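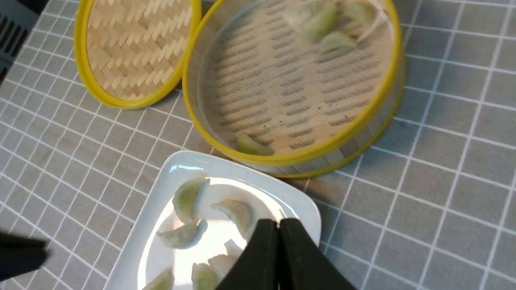
Shadows ate my weekend (and most of my frame budget)

Friday, April 25, 2025
Posted in: devlog
8 comments

Search this blog Search

So the forest level in Skokwood finally runs properly on my old laptop, and I'm ridiculously pleased with myself. If you've been following along you'll know it was crawling last month. Walk into the clearing by the mill, turn left, and the whole thing turned into a slideshow.

I was convinced it was the trees. There are 2593 of them in that level, all placed by hand over one very long winter, and I'd already started mourning the ones I was going to have to delete. I even made a backup called "before the chop". Then I sat down with the profiler, which I should have done in the first place, and the trees were fine! They're all sharing the same few meshes and the engine batches them up quite happily.

The problem was lanterns. Every lantern on the path had its own little light, and every one of those lights was casting shadows in real time, including the ones behind you, round the corner, and (my favourite) the one I'd left switched on underneath the terrain since the very first test build.

What I did in the end was pretty simple. Lanterns near the player still cast proper shadows, up to a limit of five at once. Any others just glow. I was worried you'd see them pop as you walked, so I fade the shadow strength up and down with distance - it takes a bit of fiddling, and if you make the fade too short it looks like somebody flicking a switch. The moonlight is baked now as well, seeing as the moon never moves in my game and never will.

I also dropped the main shadow map to 2000 before remembering it really wants a power of two, spent an evening wondering why the edges looked odd, and put it back to 2048. Lovely use of a Tuesday.

Next job is the water. I've been trying out the Wetska shader pack and it's gorgeous, but it draws the entire level a second time for the reflections, trees and all, so I may have to fake it. Truritz is supposed to be lighter, though I can't get the foam to stop flickering where it meets the rocks. If anyone has used it with the Kohlhase terrain tools, please leave me a comment, I'd love to see your settings.

New build for testers some time in May, if the water behaves.

Share this post
5 shares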